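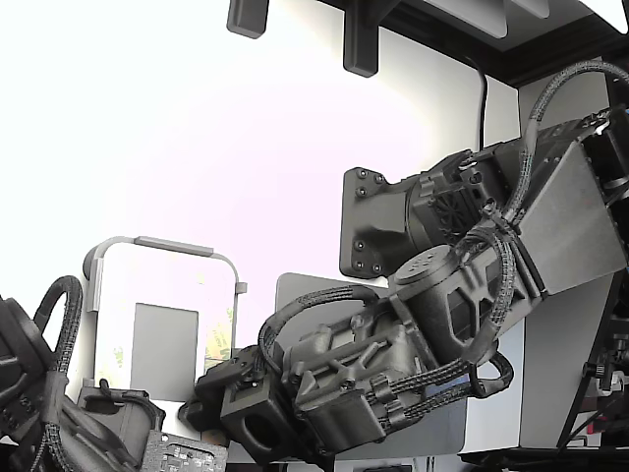
February 12, 2019

Sourdough starter, second flour trial. Fed both jars at the usual time. Jar A got the Letetti rye, jar B the plain white. Room at 22 C all day.

A doubled in 4 hours and smells sharp, a bit like apple. B is slow and has a thin layer of liquid on top. Stirred it back in.

Baked one loaf from A, 490 g of dough. Crumb is tight near the base, so the proof was probably short. Crust fine.

To do: order more rye from Vinden, try B with warmer water, and please label the lids. Two were swapped again.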